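My desk wall is finally painted!

Posted Jan 23, 2025 by Tuva Nordin
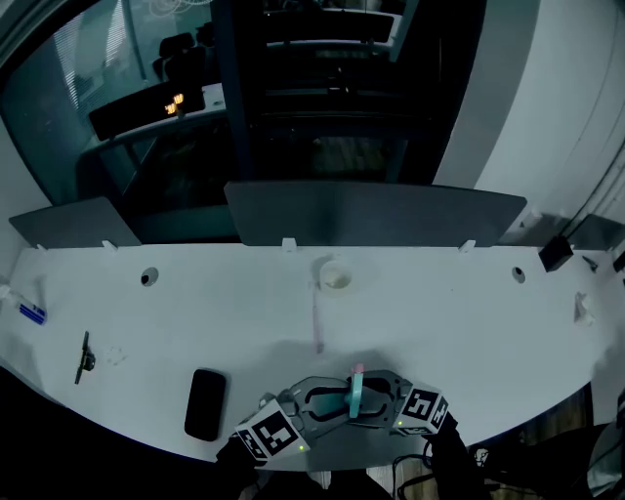 The white desk, phone face down for once.

So I did it, I painted the wall. I'd been staring at that tired beige since we moved in, and over the December break I bought 16 sample pots (yes, really) and brushed little squares of every green I could find onto old cardboard. The winner is Lemirow from Drurnier, a mossy one with some gray in it, and I love it so much I keep walking past the door just to look in.

A few things I learned. Sample squares look completely different at four in the afternoon, so tape them up and leave them a couple of days. Sand more than you want to! I used 80 grit on the old drips and then something finer, and the wall feels like eggshell now. And buy a good brush for the edges. Mine is a Wasik with a short handle, and I cut in along the ceiling with no tape at all, which made me feel about ten feet tall.

The whole thing cost me 258 dollars, including the roller I dropped in the tray and had to replace. I went over the corner by the window three times and I can still find the spot where I stopped to answer the door.

Next up is the hallway. I'm torn between a warm white and a really loud yellow, so if you've lived with yellow, please tell me how it went!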